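How to Clear a Slow Bathroom Drain and Reseal the Sink

By Gemma Hartley

A bathroom sink that drains slowly is usually clogged within the first foot of pipe. Hair catches on the stopper, soap and toothpaste stick to the hair, and the gap gets smaller until water stands in the bowl while you brush your teeth. You can fix this in an afternoon without calling anyone. I also cover the bead of caulk where the sink meets the wall, as it makes sense to do both jobs while the sink is out of use.

These steps are for a standard sink with a pop-up stopper and a P-trap underneath. If your trap is hidden inside a pedestal, you can still do it, but you will be working by feel for part of the time.

What you need

A bucket that fits under the trap
Rubber gloves
Old towels
A flashlight or headlamp
Slip-joint pliers
A plastic hair strip or a short drain snake
A bottle brush
Dish soap
White vinegar
A plastic scraper and a utility knife
Rubbing alcohol
Painter's tape
One tube of bathroom silicone and a caulk gun
Replacement trap washers, if yours are more than a few years old

Take one of your old washers to the store if you can. Bathroom traps are usually 1 1/4 inch and kitchen traps are usually 1 1/2 inch, but plenty of bathrooms have a mix of the two with a reducing washer in between. I have made two trips for a single washer more than once.

Before you start

Do not pour chemical drain cleaner in first. If it fails to clear the clog, you will be opening a pipe full of it. If someone in the house has already used some, leave the trap closed. Read the label for what to do next, and call a plumber if the water will not go down.

Empty the cabinet completely. Put a towel on the cabinet floor and the bucket on top of the towel. You do not need to shut off the water supply to open a trap, but nobody can run the faucet while it is off. I put tape across the handles. Josée Melnyk, who taught me most of this when we shared a duplex, used to take the faucet handles off altogether.

Step 1. Remove the stopper

Some stoppers lift straight out. Others need a quarter turn counterclockwise. If yours does neither, it is held by the pivot rod under the sink.

Look at the back of the drain pipe under the bowl. You will see a thin rod going into the pipe through a round nut. The other end of the rod is clipped to a flat metal strap with a row of holes in it. Mark the hole the rod is in with a dab of nail polish or a piece of tape, or you will spend ten minutes later working out why the stopper sits too high.

Squeeze the clip and slide it off. Unscrew the round nut by hand and pull the rod back an inch or two. The stopper will now lift out from above. Expect a little water at the nut.

Clean the stopper with soap and the bottle brush. If the rubber seal is split or has gone hard, replace it.

Step 2. Pull the hair

Feed the plastic strip down the drain as far as it will go, twist it, and pull it up slowly. Repeat until it comes up clean. Three or four passes is normal. Wipe what you get into the trash and do not flush it.

With the pivot nut back on and finger tight, run the water. If it drains fast, you can skip to Step 5. If it is still slow, open the trap.

Step 3. Open the trap

The trap is the U-shaped section. It is held by two slip nuts, one at each end. Plastic nuts should come loose by hand. For metal nuts, wrap a rag around the nut before you put pliers on it so you do not scratch the finish.

Support the bottom of the trap with one hand as the second nut comes free. It is full of water and heavier than it looks. Tip it into the bucket. Do not empty the bucket into the same sink. I know three people who have done this, and I am one of them.

Slide the nuts and washers off and lay them on the towel in the order they came. The tapered side of each washer faces into the joint it seals. Take a picture with your phone if you have not done this before.

Scrub the trap in another sink or outside with a hose. Use dish soap and hot water. For gray scale that will not brush off, let it sit in white vinegar for half an hour. Do not leave old chrome traps in vinegar longer than that. If a metal trap feels thin or flexes when you press it, do not put it back. A plastic replacement kit is cheap and will outlast it.

Look into the pipe in the wall with the flashlight. If there is buildup there, use the snake. Push gently and turn as you go. If the snake stops hard after several feet and will not turn a corner, the clog is in the branch line. That is a different job and may need a longer cable.

Step 4. Put the trap back

Check the washers. Flattened, cracked, or sticky washers get replaced. Slide the nuts on first, then the washers, then fit the trap. Start both nuts by hand before tightening either one. If a nut goes on crooked, back it off and start over, because forcing a cross-threaded plastic nut will ruin it.

Tighten by hand until snug. On plastic, stop there. On metal, add a quarter turn with the pliers. You do not need tape or pipe dope on slip joints.

Reconnect the pivot rod, using the hole you marked. The rod should move up and down without much effort. If it is stiff, the nut is too tight.

Fill the bowl to just below the overflow and let it all go at once. This puts more water through the joints than running the faucet does. Dry each joint with a tissue, wait a minute, and touch it again with a dry tissue. Any damp spot will show up right away. Give that nut another slight turn and test again. Leave a dry paper towel on the cabinet floor overnight.

Step 5. Cut out the old caulk

Plan to leave the sink unused until the new caulk has cured. Run the knife along the top edge of the old bead and then the bottom edge, keeping the blade flat. Pull the bead away in strips. It will come off in long pieces if it is silicone and in crumbs if it is latex.

Keep the metal blade off the sink itself. A blade leaves dark marks on glazed surfaces that look like scratches, and some of them are. Use the plastic scraper for anything still stuck there. A little rubbing alcohol on a rag will help loosen the film that stays behind.

If your wall is painted plaster, go slowly on that side, as the top layer of paint tends to lift with the caulk. On tile you can be rougher.
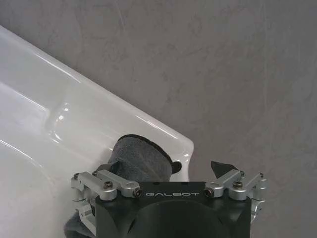
When the old bead is gone, wipe both surfaces with alcohol and let them dry fully. New silicone does not stick to old silicone, and it does not stick to soap film either. Most failed caulk jobs I have seen failed at this point. If the gap was black with mildew, clean it the day before and leave a fan on it overnight. Never mix bleach with vinegar, or with any other cleaner you have been using.

Step 6. Run the new bead

Put a line of painter's tape on the wall and another on the sink, leaving a gap the width of the bead you want. A quarter inch is plenty. Cut the tip of the tube at an angle and keep the hole small. You can always cut it larger.

Start at one end and move the gun at a steady speed with even pressure. Try not to stop in the middle. When you reach the other end, release the trigger and wipe the tip.

Wet your finger with soapy water and smooth the bead in one pass. Pull the tape off right away while the silicone is still wet, drawing it away from the bead. If you wait, it will tear the edge. Small ridges left by the tape can be touched down with a wet finger.

Leave it alone for as long as the tube says. Most say 24 hours before it gets wet, though some fast-cure types need much less. Cold rooms take longer. I did one in December with the heat turned down and it was still tacky the next evening.

Keeping it clear

Lift the stopper once a month and wipe it off. Run hot water for a minute afterward. A mesh screen over the drain helps if anyone in the house has long hair, but it has to be emptied or it becomes the clog.

Baking soda and vinegar will freshen a drain. It will not move hair.

Common problems

The sink gurgles after draining. The vent may be blocked, or there may be a partial clog farther down. Check whether the tub or toilet gurgles at the same time. If they do, the trouble is past your trap.

There is still a smell. Clean the overflow. It is the small opening near the top of the bowl, and it collects sludge like anything else. Work a thin bottle brush into it and flush it with hot soapy water from a squeeze bottle.

The stopper will not hold water. Move the clip up or down one hole on the strap. If that makes no difference, check that the rod is through the loop at the bottom of the stopper.

The slip nut keeps dripping. Take it apart and check that the pipes line up straight. A nut cannot make up for a trap that is pulling sideways. Ginette Ouellet wrote in to say hers dripped for a month until she found the washer was in backward, so check that too.

Updated 2 March 2018 with the note on fast-cure silicone.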